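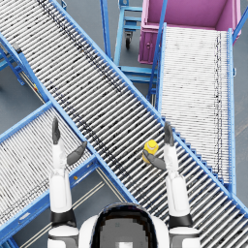 Catier two-arm teaching kit, from Kikitz. You hold the 2 hand grips, the robot's arms follow yours, and every move is saved as a run you can play back or train on. Works on a real robot or in the simulator, same grips, same menus. The conveyor scene comes with it – blue-railed roller lines crossing at different heights, a pink bin at the end of one, a small yellow item to pick up. View is from over the robot's head so both grippers stay in sight. Right hand can hold an item over the rollers while the left stays open and free.

What's in the box
Hand grips, left and right
Foot pedal (start / stop / bin the last run)
Desk stand, 2 clamps
Cable, 9 m
Simulator licence, one seat

Part no. 764. Weight limit for the stand 40 kg, dont go over.

Teaching by hand: press the pedal, move the arm itself, press again. Slower but good for tight spots. Real robot only, obviously.

Fiore grips fit too, with the adaptor (sold seperately). Older Fiore pedals do not.

Orders in by Friday noon leave Komanstead the same day. Spares and repairs – ask for Giorgia Villa.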